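Woke before the alarm and lay listening to the rain on the flat roof. The boiler pressure had dropped again, so I topped it up and made porridge. 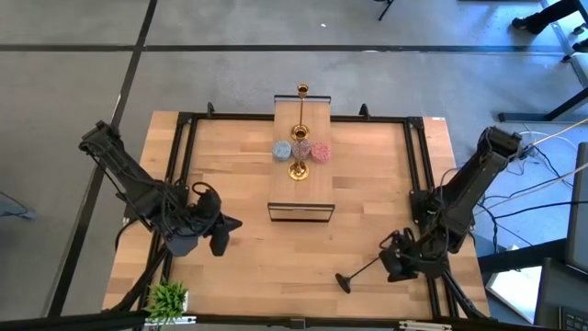
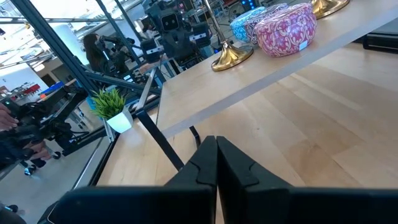 Wood in both.

12 January 2022
Posted by the author, Ultthorpe

Walked to Prokley after breakfast to see about the allotment rent. It has gone up to 129 pounds for the year, payable in September, and the water is extra now. I said I would think it over, then paid on the way out.

The path by the canal is flooded at the low end, so I came back over the hill. Saw 3 herons standing in the same field, well apart.

Lunch was leek soup from the freezer. Spent the afternoon sorting seed packets. Most of the carrots are out of date. I have kept the Ferrand beans, which did well last year even in the dry spell, and ordered 2 more packets. The shallots can go in the bottom bed, where the old rhubarb was.

Read another chapter of the Stindusholm book. It is 600 pages and the author has only just got off the boat.

Rain stopped at dusk. Put the bins out. Must ring the dentist tomorrow.

Recent entries
Frost on the inside of the shed
Marmalade, second batch
A new tyre for the barrow
The bus to Prokley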